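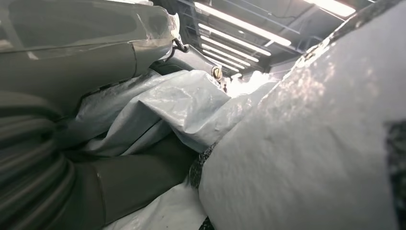

Wrist view from the arm in the main hall at Plostex: gripper finger, crumpled white sheet, plenty of ceiling.

Visits > Labs and Workshops > Plostex open day

I had been promised a research result, and Giorgia Sorrentino had one ready before I'd found the coffee. Her group at Plostex works on grasping soft, crumpled stuff, the kind of material with no proper edges and no opinion about where it ought to lie. Their method, Ladedix, learns from the wrist camera only. Most labs add a second camera overhead. Sorrentino took hers down in May and says she hasn't missed it, although the bracket is still up there.

The arm wears clear plastic wrap, like a sofa in a house where children visit. From the wrist, the world is mostly fold. White sheet, white bulky thing beside it, a dark finger buried in the middle: I stared at the monitor for a good while and couldn't have told you where to pinch.

Ladedix was trained on 2,682 grasps, then tested on 357 new ones. It dropped 18. The old two-camera setup dropped more, but Nizar Awwad, who built it, wanted me to know that it was tested on harder piles. They've clearly had this talk before.

My one question, whether the ceiling lights confuse it, got a long pause and a "sometimes." The tour moved on to the loading dock, where there were cookies.

Recent visits
Stemesance: an afternoon with the glue people
Xiao workshop, part 2
Parking at Plostex, a warning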